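Sorkus Handgreifer – Bausatz für AGs, Kurse und Wettbewerbsteams

Startseite > Lernen & Wettbewerb > Greifer > Handgeführt

Artikel: Sorkus Handgreifer, Klassensatz
Lieferbar: ja, kleine Stückzahl. Nächste Charge im Mai.
Bestellung: nur per Formular, Telefon bitte nur für Rückfragen

Kurzfassung für Eilige

Greifer zum In-die-Hand-Nehmen. Kein Roboterarm nötig. Schüler führen die Bewegung selbst vor, Kamera schreibt mit, danach wird am Rechner ausgewertet. Gedacht für Robotik-AG, Projektwoche, Hochschulpraktikum und für Teams, die beim Casado-Cup in der Klasse »Vormachen & Nachmachen« antreten. Entstanden als Studienprojekt, inzwischen in der dritten Version. Vieles kommt aus dem 3D-Drucker, vieles lässt sich also selber nachdrucken.

Was drin ist

- Gehäuse, fertig gedruckt, entgratet
- Greiffinger, dazu ein Satz Ersatzfinger
- Markerblöcke mit aufgeklebten Mustern
- Kamerahalter (Kamera selbst nicht dabei!!)
- Schraubenbeutel, Inbus, Ersatzmarker auf Folie
- Heft für die Kursleitung, auf deutsch, 80 Seiten
- Druckdateien zum Runterladen, Link liegt bei

Nicht drin: Rechner, Kamera, Speicherkarten, Handschlaufe. Die Schlaufe gibts einzeln, siehe Zubehör.

Für welche Gruppe

Ein Klassensatz reicht für 12 Leute. Zu zweit am Greifer klappt am besten, eine Person führt, eine schreibt Protokoll und achtet auf die Aufnahme. Ab Klasse 9 ohne große Hilfe, darunter bitte jemanden danebenstellen beim Zusammenbau. Vorkenntnisse: Schraubendreher halten können. Für die Auswertung etwas Python, die Skripte sind kommentiert. Wer gar nicht programmieren will, nimmt die fertige Oberfläche, die kann weniger, läuft aber auf jedem Schulrechner den wir bisher hatten.

Aufbau

Knapp eine Doppelstunde. Reihenfolge steht im Heft, bitte einhalten, vor allem Finger vor Markerblock. Andersrum kommt man an die hintere Schraube nicht mehr ran. Schrauben handfest, der Kunststoff verzeiht keinen Akkuschrauber. Marker nicht mit Alkohol abwischen.
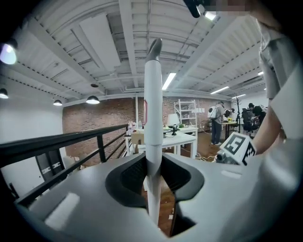
Kalibrieren vor jeder Sitzung, auch wenn gestern alles gepasst hat. Dauert zwei Minuten. Greifer ruhig halten, einmal ganz auf, einmal ganz zu, Wert notieren. Weicht er stark vom letzten ab, sitzt meistens ein Finger locker. Licht im Raum vorher anmachen und dann so lassen, nicht mitten in der Aufnahme die Jalousie hochziehen.

Aufgaben aus dem Heft

Einstieg: Becher umsetzen, Würfel stapeln, Stift in den Halter. Danach Sortieren nach Farbe, Deckel abnehmen, Tuch falten (schwer). Abschluss ist eine freie Aufgabe, die sich das Team selber ausdenkt und so aufschreibt, dass ein anderes Team sie nachmachen kann. Till Weidemann hat die Aufgabenblätter überarbeitet, die alten mit dem Stempelkissen bitte nicht mehr benutzen.

Zum Wettbewerb

Der Casado-Cup erlaubt den Greifer in unverändertem Zustand. Umbauten müssen angemeldet werden, auch andere Fingerspitzen. Wertung läuft über die Zahl der brauchbaren Vorführungen und über das Protokoll. Letztes Jahr hat das Team Pikivholm eine Aufnahmeserie mit 3240 Vorführungen abgegeben, so viel muss niemand. Saubere kleine Serien kommen auch durch. Fragen zum Reglement bitte an Reinhold Oltmanns, nicht an den Versand.

Rückmeldungen aus Kursen

»Die Gruppe hat nach der ersten Stunde verstanden, warum ich dauernd von Wiederholbarkeit rede. Beim Tuch haben alle geflucht.« – Genji Higuchi, Praktikum Robotik

»Finger halten was aus. Markerblock bei uns einmal runtergefallen, nachgedruckt, weiter. Das Heft könnte ein Stichwortverzeichnis vertragen.« – Knut Gerlach, AG-Leitung

»Für kleine Hände etwas klobig. Mit Schlaufe geht es.« – Fulgencio Cárdenas, Ferienkurs Jokville

Zubehör

- Handschlaufe, verstellbar, zwei Größen
- Fingerspitzen weich, Paar
- Markerbogen, selbstklebend
- Koffer mit Schaumeinlage (Einlage passt nur für Version 3)
- Jokville Aufgabenkiste: Becher, Würfel, Tücher, Deckelgläser

Häufig gefragt

Passt meine alte Kamera? Wenn sie ein Stativgewinde hat, meistens ja. Vorher messen, Maße im Datenblatt.

Kann man den Greifer später an einen Arm bauen? Ja, Adapterplatte zum selber drucken liegt bei den Dateien. Support dafür machen wir nicht.

Ersatzteile einzeln? Ja, alles. Teilenummer steht im Heft ganz hinten.

Leihen statt kaufen? Schulen und Vereine können zwei Wochen leihen, Versand hin zahlen wir, zurück zahlt ihr. Bitte komplett und im Orginalkarton zurück, Schraubenbeutel nicht vergessen.

Personen auf den Aufnahmen? Mit der Gruppe und den Eltern vorher klären. Ein Formular zum Anpassen liegt bei den Downloads.

Versand

Bestellungen gehen montags raus. Was bis Sonntag 18 Uhr im Formular ist, kommt mit. Rechnung für Schulen auf Wunsch mit Zahlungsziel, dann bitte Schulstempel aufs Formular. Rabatt ab 2 Klassensätzen, wird automatisch abgezogen.

Downloads: Datenblatt | Heft (Leseprobe) | Druckdateien | Auswerteskripte | Leihformular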